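Left arm drops out after protective stop, only in long runs

kirnes_bot
Posted 7:40 am

Good morning all. I have a problem with our two-arm mobile unit and I am running out of ideas. We run a pick and place task on a kitchen counter, in simulation first and after on the real unit at our Urkley site. Since January the left arm goes into protective stop during the reach to the far end of the counter. The log gives only code 302, joint torque limit, and the gripper stays open.

What is strange for me: the same fault appears in the simulator, with the same code. So I do not believe it is a cable or a worn gearbox.

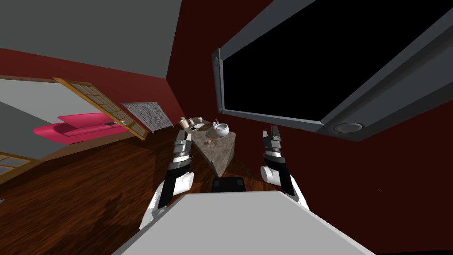 The fault comes after 16 cycles or so, never in the first ones. I already lowered the speed and re-did the tool weight. The behaviour is the same.

mulga_dan
Posted 8:15 am

Sounds like the elbow is nearly straight at full reach. Close to singularity the joint speeds go mad and the torque check trips. Move the base in closer and try again.

kirnes_bot
Posted 8:32 am

Thank you. I moved it closer yesterday afternoon. It went longer before the stop, but it still stopped.

PalletJack
Posted 9:05 am

Disagree with mulga_dan. A singularity would bite on cycle one. If it needs a warm-up, something is accumulating. Is your base pose drifting? On the Gromirville line we had odometry creep that nobody reset between cycles, and the arm was reaching a bit further each time.

mulga_dan
Posted 9:11 am

Creep plus a long reach is still a long reach, mate. Same thing.

PalletJack
Posted 9:14 am

Different fix though.

kirnes_bot
Posted 1:50 pm

I plotted the base pose and PalletJack is right about the drift. It grows in one direction, 4 mm each cycle. I think it comes from the Mulcahy localisation package, version 2, but I must check this. For now I reset the pose at the home position and the simulator is still running.

One more question. My colleague wants to raise the torque limit on the real unit so we can finish the tests this week. I am not comfortable with it – people walk beside this counter.

PalletJack
Posted 2:06 pm

Don't touch the limit. It did its job.

mulga_dan
Posted 2:20 pm

Agree with him on that one. And put the fence back up until you've sorted the drift.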